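Trurnia Language Café is looking for people to take part in a listening and conversation study

Deadline for sending your interest: February 28, 2019

Who we are

Trurnia is a small organisation in Ollside. We run evening courses and conversation tables for adults who have moved to the town and who want to speak English with more confidence at work, at the doctor and with the neighbours. Many of us who work at Trurnia are also learners of English, so we know the situation from the inside.

Since last autumn we are preparing a new course called Nurano. The course is built on recorded telephone calls, for example a call to a dentist, a call to a landlord about a broken heater, or a call to a school when a child is ill. We have chosen telephone calls for a simple reason. Our learners tell us again and again that they manage quite well when they can see the other person, but on the telephone they lose half of the words.

Before we offer the course to everybody, we would like to try it with a group of people who are willing to tell us what is too fast, what is too easy and what is missing.

Who we are looking for

We are looking for 21 participants. You can take part if:
you are 18 years or older
English is not your first language
you have lived in Ollside or in the villages near to it for at least one year
you can already hold a simple conversation in English
you are able to come to both meetings

You do not need any certificate or school papers. It does not matter which language you speak at home, or how you have learned your English. People who work in shifts are very welcome, and we will try to find times that suit them. If you are at present a student in one of our evening courses, you can also apply, but please tell us this in your message.

What you will do

There are 2 meetings in March, each of them 2 hours long, with a break in the middle. Tea, coffee and something small to eat will be there.

In the first meeting you will listen to several recorded calls and answer short questions on paper. Afterwards you will talk in a small group about how it was to listen. The questions are not a test of you and you will not get a mark. We want to know if the recordings are good, and for this the wrong answers are as useful to us as the right ones.

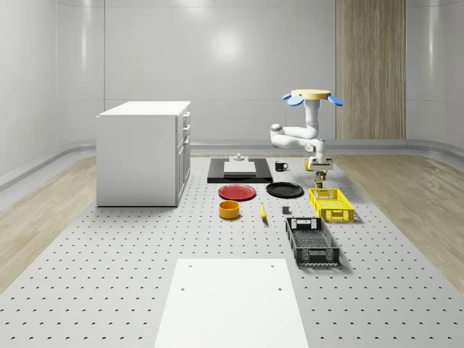
In the second meeting you will make calls yourself. You will sit in one room and one of our teachers will sit in another, and you will play a short situation together, for example changing an appointment. You can choose the situation from a list. These calls will be recorded, and you can listen to your own call afterwards if you wish so. Some people find it strange to hear their own voice — it is completely fine to say no.

Between the meetings there is a small piece of homework. We will send you one recording, and we ask you to listen to it at home as many times as you like and write down the words you could not catch.

What you receive

The study is not paid. We will pay back your bus or train ticket within the district, so please keep it and bring it with you. Each participant also gets a free place in the first full Nurano course, when it opens.

Your information

The recordings will be heard only by the people who prepare the course. We will not play them in public and we will not use your name together with them. You can leave the study at any moment without giving an explanation, and if you ask us, we will then delete your recordings. At the start of the first meeting you will get a form where all of this is written, and there will be enough time to read it and to ask.

How to apply

Please write a short message in English with your name, your telephone number, your first language and the evenings when you are free. A few sentences are enough — we do not look at the mistakes. You can leave the message in the letter box at our door in Ye Street or hand it in at any conversation table. If writing is difficult for you, come by and we will fill in the form together.

The study is led by Chih-ming Yau, who will telephone to everyone who has applied, also to those who do not get a place this time. He will speak slowly if you ask him.

The entrance in Ye Street has a step. If you use a wheelchair or have a pram with you, please tell us before, and we will open the side door for you. We are sorry that we cannot offer childcare during the meetings.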